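How Trinidad Dumlao keeps a shared table clear

12 comments | 303 shares

Trinidad Dumlao has looked after the shared rooms at Rusine for long enough to have firm views on tables. The building has two of them in use, one upstairs and one by the kitchen, and she deals with both before she goes home.

"People think a table gets messy because they are messy," she says. "Mostly it's that the things on it have nowhere else to be. A bottle comes out at lunch and it is still there at six o'clock."

Her answer is to send everything to the back. Drinks go against the wall, in a row, and the middle is kept for whatever is being done that day. She started this in April, after a full cup went over on a pile of delivery notes from Calvo. The notes had to be printed again, and it took most of a morning to get the right ones.

"I didn't put up a sign. I moved the bottles back every time I walked past, and after a while other people did it too."

She is less strict about what the drinks are. Fizzy ones are fine if the caps go back on. Open cups bother her more, and a cup with a spoon standing in it bothers her most, as a sleeve only has to catch the handle. She would like those to go to the sink once they are finished with – she admits they usually don't.

The other half of her method is the bin. She means a plastic storage bin, the open sort with a low front, and she likes a strong colour so that it shows up on a pale table. Anything loose goes in it during the day. At the end of the day it gets emptied, and whatever has no owner goes on the shelf by the door.

"I had lids at first, from Tornolano, nice ones. Nobody opened them. They put things on top of the lid. So now I buy them open and it works better."

Long things are a nuisance, she says. Rods and sticks never lie flat in a bin that size, so they lean in a corner and poke out over the rim. She has thought about a tall pot for them and hasn't bought one.

Stains she treats as they come. Washing-up liquid and warm water first, then bicarbonate of soda made into a paste and left for a bit. Brown rings on a light surface are the worst, and if one is still there after the second go she leaves it alone. She once scrubbed a table at Sinumier until the finish went dull, and the dull patch looked worse than the mark had.

Asked what she would change, she takes a while to answer. More hooks, probably, and a second shelf. A laptop should have its own end of the table, well away from the drinks, and on most days it does.

"It doesn't have to look like a showroom. I want to be able to put something down in the middle without moving four other things first." 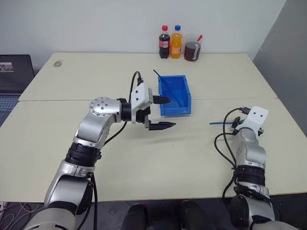
What she keeps under the sink

Two cloths, one for tables and one for floors, washing-up liquid, the bicarbonate in a jam jar, and a roll of bin bags. She gave up on sprays last year and says she hasn't missed them.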